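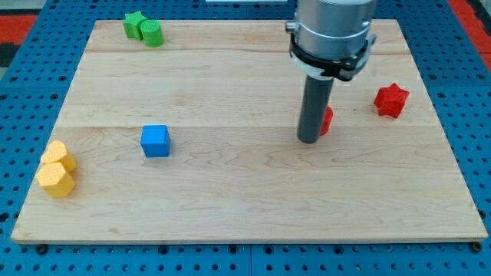

I only went over to Ustdale to return a casserole dish, and I came home with a bag of little painted blocks and a story for this page. So, the news: the Umell block workshop has moved into the old seed store behind the post office, and it's open to anyone who wants to come in and make something.

Regular readers may remember Umell from the toy drive, when they turned out 259 sets of small colored blocks in a space about as big as my garage. They've got elbow room now. The doors opened at 9 in the morning, and by the time I'd parked there was already a line for the sanding table and a very serious discussion going on about what shade of green a frog should be.

Krishnamoorthy Venkataraman runs the place and cuts most of the wood himself. I asked him how many blocks they'd made so far this year and he had to go and look in a notebook - around 2,000, not counting the ones with chips in them, which go in a bucket by the door for people to take home free. (That's where my bag came from. I'm using two of them under the wobbly leg of my porch bench and the rest are on the kitchen windowsill.)

What they mostly want the blocks for is a game called Doruvetti. You lay the blocks out on a flat board, everybody gets a good look, and then you push them one at a time to where they need to go without bumping a neighbor. No picking up! It sounds like nothing at all and I was terrible at it. My problem is that I push too hard at the start and then try to fix it by pushing harder. A boy of maybe six beat me three times and then kindly offered to let me go first.

Mitiku Gebretsadik, who taught shop at the middle school until last summer, has been teaching the game on and off all season. His advice is to go slow and stay low, right down near the wood, and to push from the middle of the side so the block doesn't spin. He also told me to quit talking while I played. He's got a point, but I didn't come all that way to be quiet.

The boards get nearly as much attention as the blocks. Pale wood is the favorite, as the colors show up well against it, and Krishnamoorthy likes a bit of wavy grain even though some of the players complain it tricks the eye. He sands the tops and then rubs them with wax, though only a little, or everything slides off into your lap. I got to do a bit of the rubbing and my arms were sore until supper.

The move wasn't cheap. New lights and a dust fan came first, and they're still $211 short on the bill for the fan, so there's a jar by the cash box if you feel like dropping something in. They'd also be glad of leftover paint in small cans, any bright color, as long as it hasn't dried up.

There's a friendly Doruvetti afternoon planned for August against the players from Krajčí, who have won the last couple of times and aren't shy about mentioning it. Beginners can sign up on the sheet inside the door. I put my name down - in pencil, mind you - and I'll be practicing on the dining table between now and then. Wear something you don't mind getting sawdust on, and park on the street side, the back lot is all mud.

14 comments
Share 37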